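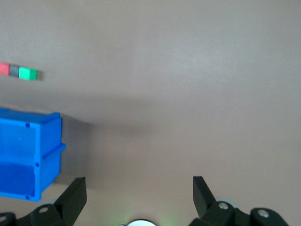
Say you make spoons. Good ones. Everybody in your town buys a spoon, maybe two, and then — well, they've got spoons. Who do you sell the next one to?

Somebody in another country, probably. That's an export.

## Export, import, which way round?

**Export** = going out. Think EXit.

**Import** = coming IN.

Same box can be both! A box of spoons leaves Mastent on a ship. For Mastent it's an export. The ship gets to Asanari, the box comes off, and for Asanari it's an import. The box hasn't changed. Only who's talking about it.
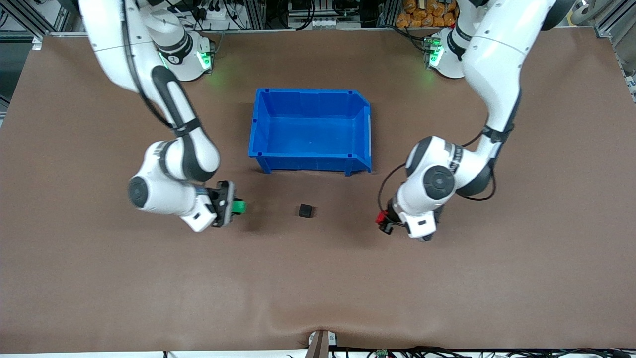
*Oranuch Boonchu*

## A kettle goes on a trip

Dela Peña is a factory that makes kettles. One morning it gets an order from a shop in Asanari called Pulero. Pulero wants 296 kettles. What happens next:

1. The factory makes them. Obviously. But it has to buy metal first, and the metal comes from abroad, so there's an import hiding inside the export already.
2. Every kettle gets checked. Does the lid shut? Does it leak?
3. Boxes, then bigger boxes, then a lorry.
4. Paperwork. Quite a lot. The forms say what's in the boxes, how heavy they are and what they cost.
5. Ship. 30 days at sea, if the weather is kind.
6. Customs. These are the people at the port who check that the forms match the boxes. Sometimes they open one and look.
7. Another lorry. Then the shop shelf.

Count the jobs in that list if you like. Kettle makers, box packers, lorry drivers, the ship's crew, customs officers, shop workers. All for one order.

## What's a tariff?

Tax on imports, mostly. When the kettles arrive, the government in Asanari might say: pay us a bit for each one. So a kettle that cost 42 coins now costs more by the time its in the shop.

Why do that? Asanari may have its own kettle factory and want people to buy from there. Or the government wants the money for roads and schools. Grown-ups argue about tariffs a lot. Some say they protect jobs. Others say they just make kettles dear. You can find people who've studied it for years on both sides.

## Why not just make everything at home?

You could try. Bananas don't grow well where it's cold, though. Some places have loads of iron under the ground and some have none. And people get quick at things they do every day — a town that has made kettles for ages knows a lot about kettles.

So countries swap. Not kettles for bananas directly (too fiddly, how many bananas is a kettle?). They use money for that.

## Word box

- **Goods** — things you can pick up and sell. Kettles, shoes, tractors. All right, you can't pick up a tractor.
- **Services** — work you pay for that isn't a thing. A haircut. A music lesson. These can be exported too, if the customer is from abroad.
- **Cargo** — goods while they're traveling on a ship, plane, train or lorry.
- **Trade surplus** — selling more to other countries than you buy from them.
- **Trade deficit** — the other way about. Buying more than you sell.

## Have a go

Find 2 things in your kitchen with "Made in..." on the bottom. Look up the places on a map. Draw the route you think they took, sea in blue, road in red. Then ask a grown-up wether they knew where the things came from.

Next one is about money and why different countries have different sorts. Ibsa Belay is writing that one, should be up in February.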